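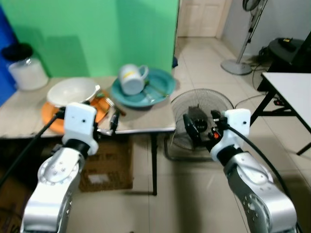 Our project was getting two robot arms to clear a table after a meal and put everything in a rack. Group of four: me (Dennis Sang), Nahom Dinsa, Etelka Hegyi and Paora Whitelaw, supervised by Dr Omoregie. The arms are the department's and we named the whole program Drollum because every repo needed a name by Friday. For the table task we set a bowl on an orange plate with a fork, and then the big teal plate with a mug tipped over on it and cutlery beside it. The mug on its side is the hard one. Handle pointing up and away, so the gripper has to choose between the handle and the rim, and for most of term it chose badly.

What we were asked to do

The brief said "a household task involving at least two object types, with both arms used". That was it. We spent the first fortnight arguing. Nahom wanted folding tea towels, Paora wanted to sort screws (not a household task, sorry Paora). Dishes won because Etelka had already written a bit of code for finding round things from above and it sort of worked on plates.

How it works, short version

Three parts. First bit looks at the camera and picks out objects. Second bit, called Akpan, decides the order. Third bit moves the arms. Akpan is mostly a list of rules: cutlery first, then anything sitting on something else, then plates last. We tried to have it learn the order and gave up in week 5, the rules were better and we could read them.

For the movement we recorded ourselves steering the arms by hand and trained on that. Dull work. You do the same fork over and over until you stop seeing it as a fork. Etelka was by far the best at it, Nahom's recordings had to be thrown out becuase he kept pausing to think and the arms learned to pause as well. They would just hang over the plate for ages.

Changes from the plan

We planned on soft fingertips from the workshop. They came late and didn't fit the brackets, so we stayed with the long thin fingers. Good for forks, bad for bowls. A bowl wants something wide.

Also planned to use both arms at once all the way through. In the end the left does the near things and the right waits, then they swap. They only work together on the big plate, one each side. It's slower but in the early runs they kept reaching for the same fork and locking up, and restarting takes ages.

Testing

Full test was on Thursday, October 11, 2018. We did 13 runs. A run counts if everything ends up in the rack and nothing gets dropped. 7 were good. Of the six that failed, 2 were the mug slipping out on the lift, 2 were the fork (grabbed it by the wrong end and it swung round and hit the bowl), one was a crash in Akpan when it thought the bowl was two bowls, and one was me, I leant on the stop button.

A good run takes around four minutes. Paora can do the same table in eleven seconds and has been told to stop mentioning it.

Lighting made more difference than we expected. Shadows behind the dishes confused the finder early on, it would draw the edge of the plate out past where the plate really was and the fingers closed on nothing. Etelka fixed most of this by ignoring anything which didn't have a clear rim. Moving the lamp would of been quicker, we only thought of that afterwards.

What went wrong with the group side

Not much written down. We had a shared notes page and stopped using it in week 3, so when the gripper settings got overwritten we had to guess them again. Lost two afternoons. Also booked the room at the same time as the Jestero group (the ones with the walking thing) three times, which was our mistake every time.

If we had more time

- wider fingers for bowls, or a swap-over set
- a second camera lower down, from above you can't tell how deep the bowl is
- teach it what to do after a drop. Right now it carries on as if it is still holding the mug, all the way to the rack, lets go of nothing, goes back for the next one
- glasses. We never tried glass

Who did what

Etelka: finding objects, most of the recordings. Nahom: Akpan, first version of the rack. Paora: brackets, cables, second version of the rack. Me: arm control, testing, this report.

Code and run logs are on the course drive in the Drollum folder. The settings file marked OLD is the right one, don't use the other.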